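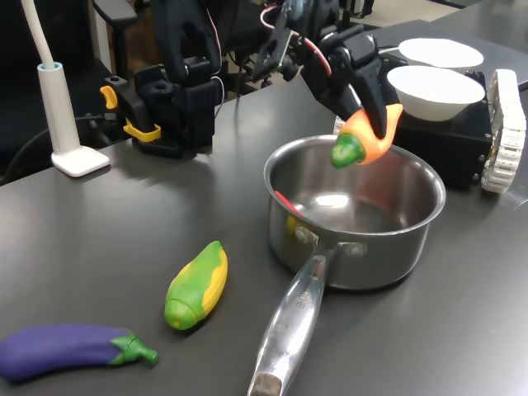
A steel saucepan with a long handle, plus toy vegetables to go with it. The purple one is an eggplant.

Does a watched pot really never boil? And other things people say about saucepans

Grown-ups say a lot of things about cooking. Some of them are true. Some have been repeated so many times that people stopped checking. Let's check a few, starting with the pot itself.

Claim 1: "The handle is long so it looks fancy."
Doubtful. Try thinking about where the heat is. It comes in at the bottom of the pot and travels through the metal, up the walls and out along the handle. The farther it has to go, the more of it leaks away into the air. Stainless steel is also pretty slow at passing heat along, much slower than copper or aluminum. So the far end of a long steel handle can stay cooler than the part near the pot. Can, though. A pot that has been on the stove a long time, or one with a flame licking up the side, may have a handle that is hot all the way along. Don't trust it. Ask an adult and use a pot holder.

Claim 2: "Stainless steel never stains."
The name says so, but names are not proof. Stainless steel is mostly iron with a metal called chromium mixed in. The chromium makes a very thin skin on the outside that keeps rust away. Leave salty water sitting in the pot for days and you may still find little pits or spots. "Stains less" would be a fairer name.

Claim 3: "Those bumps where the handle joins are decoration."
They are rivets. A rivet is a short metal pin that goes through two pieces and is squashed flat so it can't slide out. A full pot is heavy and the handle has to carry all of it, so that joint matters a lot.

Claim 4: "A watched pot never boils."
This one is easy to test. Ask an adult to heat two cups of water while you watch from a safe distance with a clock. Then do it again with the same pot and the same amount of water, starting just as cold, and go read a book. Our pot took around 6 minutes both times. Yours may be different – stoves are not all alike. Waiting feels longer when you stare. The water doesn't care.

Claim 5: "Salt makes water boil much faster."
No. A pinch of salt makes the boiling point go up, by an amount so tiny that your kitchen thermometer would probably miss it. Water boils at 212 degrees Fahrenheit at sea level, and the pinch you put in for corn changes that by almost nothing. Salt is there for taste.

Claim 6: "Corn and eggplant are vegetables."
Depends who you ask! A cook will say yes. A plant scientist will tell you an eggplant is a fruit, and in fact a kind of berry, as it grows from a flower and has seeds inside. Each kernel of corn is a fruit too, of the dry sort we call a grain. Both people are right, because they are sorting things for different jobs.

Try it yourself
Pick one thing you have heard about cooking and write it down. How could you find out if it's true? What would you keep the same each time, and what would you change? Toy vegetables are fine for practicing your plan, but keep them away from a hot stove. Many kinds of plastic go soft or melt.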